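Blog > Around the House > Galleries

The White Shelves: A Little Gallery

By Jocelyn Evangelista
April
7 comments | 699 shares

So many of you asked about the shelves after my last post that I figured they should get a page of their own! They're in our place on Clovon Street, and I've been fussing with them since the winter. I lived with stacks of books on the floor for way too long, and then one Monday I got fed up, cleared the whole wall and started over.

A few notes before the picture, for everyone who wrote in.

The color
I went back and forth on this for weeks (my sister can confirm, she got all the texts). We tried a cream and a really pale blue, and both looked kind of dingy by dinnertime. White won. The paint is holding up fine, though I do wipe down the lower part more than I'd like to admit.

What goes where
Heavy stuff down low, always. Cookbooks, the photo albums, that giant atlas from Nel. The higher spots get the things I only want twice a year, and I'm still moving those around. I had a basket system going for a while and I hated it, I could never remember what was in which one!

Dusting
Top to bottom, with a barely damp cloth, and then a dry one right behind it. I do the sides too, plus the back wall of each compartment, where the dust loves to sit. It takes me 2 songs if I keep moving, longer if I start reading something.

Looking up
My favorite angle on the whole unit. I love how thick those white panels are, and from low down the sides seem to lean in toward each other as they go up. The back of the open compartment goes a soft gray-green in the shade, so pretty. 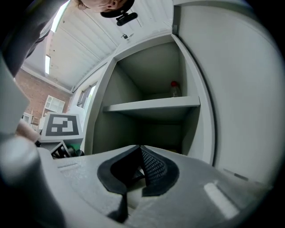 Coming up next
The hallway closet on the Doltance side of the house, which is a disaster. I'm hoping to have it sorted before my in-laws come to stay, so send me your hook and hanger ideas in the comments, please!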